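Table Service Collection: Frequently Asked Questions

Maintained by Kimie Maruyama for the Janddale collection sites. Send corrections to Kimie, not to the site leads.

General

What are we collecting?
Short recordings of a person handling cups, saucers, trays and sticks on a tabletop with a hand-held gripper. Each recording is one example. The learning system is trained on the examples and later run on a fixed arm with the same fingers.

What counts as one example?
One task from start pose to end pose. Lifting a stick off a tray and laying it against a saucer is one example. Doing that and then moving the cup is two, and they must be recorded separately. Recordings that hold two tasks are returned to the operator to be split or dropped.

How long should an example be?
As long as the task takes at a normal hand speed. The upload tool rejects anything under 4 seconds. There is no upper limit, but a recording with a long wait in the middle will be flagged.

Who assigns the tasks?
Wilfredo Espiritu posts the task sheet every Sunday. Operators work down the sheet in the printed order. If an object on the sheet is missing at your site, skip the line and write "missing" in the notes column. Do not substitute.

Start poses

Where do I hold the gripper at the start?
Above the near side of the work area, fingers open, with the target and its destination both in the camera's view. A target that is partly out of view is accepted if enough of it shows to place it. A target that is fully out of view is not.

Do the fingers have to be visible?
Yes. Both fingers must be visible in the first image and should stay visible throughout. The system reads the opening width from the picture as well as from the encoder, and the two are compared during processing.

Can a finger cover part of an object?
Yes. This happens in most examples. A finger may hide printing on a tray or part of a rim. It should not hide the whole target at the start.

How much should the layout change between examples?
Change the tray angle or the stick position every time. Change the cup and saucer position after every 6 examples. Small shifts are useful, and so are large ones. What we cannot use is a long run with everything in the same place.

Objects and surfaces

Do printed patterns on trays cause trouble?
They have not so far. Apolline Rolland tested plain and printed trays in October and saw no difference in grasp position. We now want both kinds. Lettering and cartoons should be left as they are, with no tape over them.

Why are thin sticks on the sheet so often?
The first model handled cups well and missed thin objects. On a pale tray a black stick is easy to find in the picture, but the grasp height has a very small margin. The sheet asks for 13 stick examples per session until the next training run.

Should the stick always start on the tray?
No. The sheet has two groups. In group A the stick starts lying on the tray. In group B it starts at the saucer. Record both groups under the same lighting so that the stick position is the main difference.

Group A, then group B:

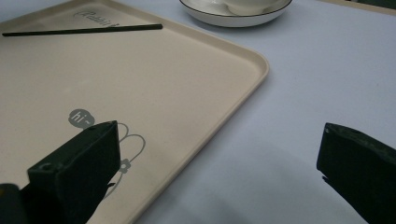
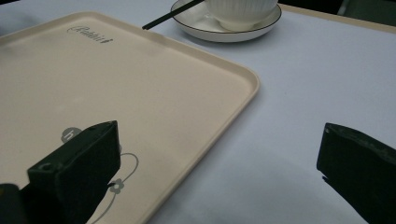 Are the two groups labeled by hand?
Yes. Enter A or B in the group field before you start recording. The field does not reset between examples, so check it when you change groups. Chiharu Wada compares the label with the first image of each recording and corrects mismatches once a day.

Problems and uploads

I dropped the object. Do I delete the recording?
Keep it. Mark it "drop" and record the example again. Failed grasps are stored in a separate set and are used for checking, not for training. If you drop an object and recover it in one motion, mark it "recovered".

The tracking light turned amber. What now?
Stop, return the gripper to its stand and wait for green. A recording made under amber has unreliable hand position data even when the pictures look fine. Marking it "amber" is enough. The processing script will leave it out.

Do I need to calibrate again after changing fingers?
Yes, every time, including when the same pair goes back on. Open and close the gripper fully 9 times with nothing between the fingers, then save the width table.

When do uploads run?
Overnight, if the gripper is docked and the station is on. A session that fails to upload stays on the station. Do not copy it by hand. Write to Yareli Carrillo with the station name and the session number.

Can I look at my own recordings?
Yes, from the review tab on the station. You can change labels and notes there until the upload starts. After that, changes go through Yareli.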